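Chapter 6
The Second Weekend

A film opens once, but it is judged twice. The first weekend measures the poster, the trailer and the weather. The second measures the film, which is why studios prefer to talk about the first.

Consider Varnum, a musical about a bowling alley that opened in 200 theaters one January. Its distributor, Cliluleo, had spent freely on the title song and thriftily on the script. Opening night sold well. By the second weekend the picture had lost 40 percent of its audience, and Cliluleo announced that it was "finding its crowd."

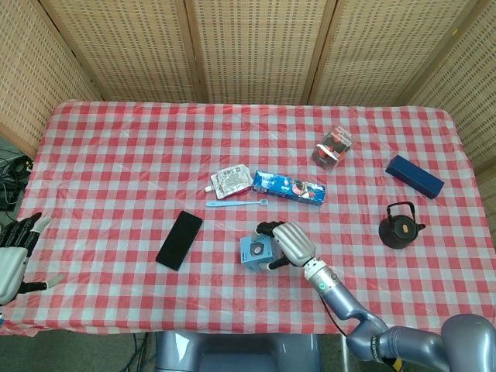
Jurić, in a reply to the trade press, called that drop perfectly respectable and said any musical that kept more than half its ticket buyers had nothing to be ashamed of, bowling included. The song, meanwhile, stayed on the radio until summer.

In this chapter we follow a release from opening night to the discount house. We begin with the drop itself, how it is figured and how it is excused. Section 6.2 takes up soundtrack sales, which have rescued many a film from its own dialogue.

Key terms: hold, drop, wide release, sleeper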